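How a robot picks things up: the Ondlow sorting project

Explainers for ages 9 to 12
Written by Adanech Gudeta, Steltden Robotics Club
Updated December 13, 2025

Picking up a small bar from a box is easy for a person. You look, you reach, you close your fingers. A robot has to do each of those jobs as a separate step, and each step has to be worked out by a computer. The Ondlow project at our club is about those steps. Members aged 11 and over work on it from April until the end of the school year.

The task

A robot arm must take short bars out of one metal bin and put them into the bin next to it. The bars come in two colours. In the first part of the project the colour does not matter. In the second part the arm must move only the colour it has been told to move.

Finding a bar

The computer receives a picture of the bin. A picture is a grid of tiny squares called pixels, and each pixel is stored as numbers that say how much red, green and blue it has. Reddish bars are simple to find on a grey floor, as their numbers are very different from the numbers for grey. Dark green bars are harder. Their numbers are closer to those of a shadow, and a program that is set badly will try to pick up a shadow.

Scratches cause the same sort of trouble. Worn metal reflects light in bright patches, and the edge of a bright patch can look like the edge of an object. Members write a rule that throws away any shape that is too thin or too small to be a bar. 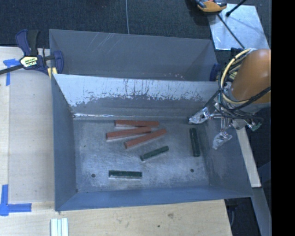
Working out the angle

Once a bar has been found, the program needs to know which way it points. A gripper with two fingers closes in a straight line, like a pair of tongs. It should close across the narrow part of the bar. If it tries to close along the length, the fingers may not open wide enough to fit.

The angle is measured in degrees. A bar lying straight across the bin has an angle of 0. A bar pointing straight away from you has an angle of 90. The arm turns its wrist until the fingers are on either side of the bar.

Bars that touch each other are a special case. The program may see two bars as one large, oddly shaped bar and give the wrong angle. The usual answer is to leave that group alone and pick up a bar with clear space on both sides.

Moving the arm

An arm has joints, as yours does. Your elbow and shoulder work together without you thinking about it. For the robot, a calculation called inverse kinematics finds the angle of every joint that will put the fingers in the right place. The Cirmont software used by the club does this calculation for us. Members choose the height, the speed and how hard the fingers squeeze.

Scoring

Each team has 16 minutes. A bar placed in the second bin scores 3 points. A bar dropped outside both bins loses 5 points. Touching the wall of a bin with the fingers does not lose points, but the arm stops if it pushes too hard, and the clock keeps running. The Tomaszewski Cup goes to the team with the highest total over the whole season. The record is 666 points.

Words to know

Gripper: the part at the end of the arm that holds things.
Joint: a place where the arm can bend or turn.
Pixel: one small square of a digital picture.
Inverse kinematics: working backwards from where the fingers should be to how each joint should bend.

Try it at home

Put a few pencils in a shallow box. Close one eye and pick them up using only your thumb and first finger, without moving any other pencil. Write down which one you chose first and why. Then write instructions that someone else could follow to choose the same one.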